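How Does a Robot Hand Know When to Close?

Pick up a pencil. You probably did not have to think about it. Your eyes found the pencil, your arm moved, your fingers opened a little and then closed. The whole job took a second or two.

A robot can do the same job, but every part of it has to be worked out by software. Software is the set of instructions a computer follows. Without it, a robot arm is a heavy piece of metal and plastic that does nothing at all.

In this article we will look at the software that helps a robot pick up small things around the house, such as socks, spoons and hair ties.

Words to know

Gripper: the part of a robot that holds things. Many grippers have two fingers.

Pixel: one tiny dot of color in a digital picture.

Perception: how a robot makes sense of what its camera sees.

Planning: choosing which way to move.

Control: making the motors carry out the plan.

Model: a computer program that has learned from examples.

Job one: seeing

A robot's camera does not know what a hair tie is. It sends the computer a big grid of pixels, and each pixel is stored as numbers. One number says how much red there is, one says how much green, and one says how much blue. A dark spot has low numbers. A white blanket has high numbers.

The perception software looks for patterns in those numbers. It looks for edges, where dark pixels meet light ones. It looks for shapes, such as loops and corners. Then it compares the patterns with what it has learned before and makes a guess: this group of pixels is probably a hair tie.

Some things make guessing harder. A shadow is dark, and so is a brown hair tie, so the software has to learn which dark patch is a thing and which is only a place where less light falls. Shiny things are a problem too, because they change how they look when the camera moves. A plain gray sock on a plain gray rug is hard for people to spot, and it is hard for software as well.

The robot also needs to know how far away the hair tie is. You have two eyes, and your brain compares the two views to judge distance. Some robots have two cameras and do the same thing. Others have one camera and compare pictures taken as the camera moves closer. If an object gets bigger very quickly from one picture to the next, it is near.

Job two: planning

Once the software has found the hair tie, it needs a path. There are many ways to get from one place to another. The arm could come straight down, or slide in low from the side. It must not knock over a cup on the way, and it must not try to bend a joint farther than the joint can go.

The planner also has to pick a good place to grab. A spoon can be held by its handle. A ball has no handle, so the fingers must go on opposite sides. A hair tie is a soft loop, and there is more than one way to hold it. The fingers can squeeze the whole loop, or one finger can go through the middle and the other can press from outside.

Soft things are tricky to plan for. A wooden block stays the same shape when you push it. Cloth folds, and a loop of elastic can be squashed flat. The planner has to look again as it goes and change the plan if the object moves.

Job three: control

Control software turns the plan into motion. It sends a message to each motor, checks where the motor really is, and sends another message to fix any mistake. Then it does this again, many times every second. Engineers call this a feedback loop.

You use feedback when you carry a full glass of water. You watch the water, and if it tips to one side you move your hand to level it. You keep watching and fixing until you set the glass down.

Closing the fingers needs feedback too. If they close too early, they miss. If they press too hard, they may crush something. If they press too lightly, the thing slips out.

Learning from people

For a long time, programmers tried to write a rule for everything. "If the object is round, do this. If the object is flat, do that." Homes have too many different objects for this to work well.

Another way is to let the software learn from people. A person holds a gripper like a tool and uses it to pick things up. A camera on the tool records what the gripper "sees," and the computer also stores how the tool moved and how wide the fingers were open. One recording of one task is called a demonstration.

Suvitz is a project that teaches picking-up skills in this way. Its demonstrations are made in places where people keep ordinary things, with pillows, blankets, boxes and bracelets nearby. The fingers of the tool come close to the object, and the software must learn what to do from there.
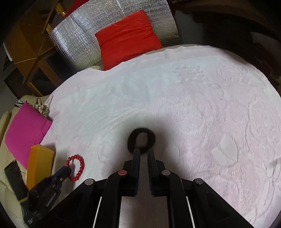 From recordings to a model

A recording is not ready to use right away. The Suvitz team runs each one through a program called Paewai, which gets it ready for learning. Paewai does its work in steps.

Step 1. Match the times. The camera and the finger sensor each keep their own clock. Paewai lines them up, so that every picture goes with the correct finger position.

Step 2. Find the path. By comparing one picture with the next, the program works out how the tool moved through the room.

Step 3. Trim the ends. The part before the task starts and the part after it finishes are removed.

Step 4. Check for trouble. If a picture is too blurry or the path has a sudden jump in it, the recording is set aside for a person to look at.

The first hair tie set had 922 demonstrations in it. After checking, 21 were taken out. Most of those had a jump in the path, which happened when the camera was so close to a plain surface that the program lost its place.

The rest went to a second program, Jokstead, which does the training. Training means showing the model a picture and asking it to guess the next movement. Jokstead compares the guess with what the person did. If the guess is wrong, it changes some numbers inside the model, and the next guess is a little better. This is repeated for every picture, over and over.

Testing

A trained model has to be tested on things it has not seen. If it has only practiced on white blankets, it may not find a hair tie on a striped one. The testers change the cover, the lights and the starting place of the arm, and they write down what goes wrong.

When the model keeps making the same mistake, people record more demonstrations of that exact problem. Then the training is run again.

Try it yourself

You will need a pair of kitchen tongs, a hair tie, a blanket and a friend.

1. Put the hair tie on the blanket.

2. Hold the tongs and close your eyes. Keep them closed.

3. Your friend is the software. Your friend may only say "left," "right," "forward," "back," "up," "down," "open" and "close."

4. Try to pick up the hair tie.

5. Trade places and try again with a spoon.

Talk about what happened. Which words did you use most? Was there a word you needed but were not allowed to say? Programmers run into this too, and sometimes they have to add a new command.

This page was written for the Ustamness young readers' science pages and last checked on 23rd June.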